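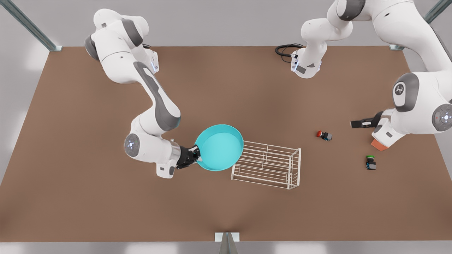
Ticket 73-Deltach — cursor drift and jitter, wireless mouse, opened by Valbona Kelmendi. The pointer moves on its own in short steps to the left, mostly when the mouse is at rest. Surface was the first thing checked. A flat, matte tabletop like the reddish-brown one shown should track without a pad, and glass or high gloss should not be used with this sensor at all. The reporter's desk is matte and a cloth pad made no difference. Surface ruled out.

Environment
Mouse: Deltach wireless, firmware 2.8
Receiver: USB, in rear port
Driver: Primivov input package, current release
Display: two monitors, different scaling on each

Log

25th May, first entry. Cleaned sensor window with a dry swab. Replaced battery. Drift still present. Reporter notes that it is worse on the second monitor.

Removed the Primivov package and restarted. Drift stopped on the main monitor. Still present on the second, with smaller steps. Reinstalled the package, drift returned to the earlier level. The driver is a factor but does not explain all of it.

Moved the receiver from the rear port to a front port on an extension cable. No drift for 13 minutes, then one short run of jitter while a backup was being written to an external drive. Rear port is directly beside the port used by that drive. Interference from USB 3 devices at 2.4 GHz is a known issue and matches the pattern.

Blagoje Stojanovska (support) asked for a trace. Trace shows dropped reports in groups of 8 during disk activity. After each group the driver fills the gap by extending the last movement, so a small leftward motion is repeated until the next valid report arrives. With the driver removed the gap is left empty and the pointer simply stops.

Second monitor: the steps look larger there because its scaling is set higher. Same faulty input, longer distance on screen. Not a separate fault.

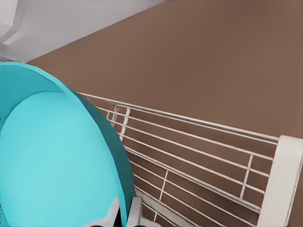

Does the mouse have to be paired again after the receiver is moved to another port?
The pairing is stored in the receiver and the mouse, so a port change on the same computer needs no new pairing. Wait a few seconds for the system to load the device, then move the mouse to wake it.

Workaround
1. Put the receiver on an extension cable, away from external drives.
2. In the Primivov panel, open Motion and turn off Gap Fill.
3. Restart. The setting is not applied until the service reloads.

Result: reporter ran a full backup with both changes in place. No drift on either monitor. With Gap Fill on and the extension cable in place there was one brief event — acceptable for office work, not for drawing.

Gap Fill default is under review for the June driver. Ticket stays open until that build is tested. Priority lowered to normal.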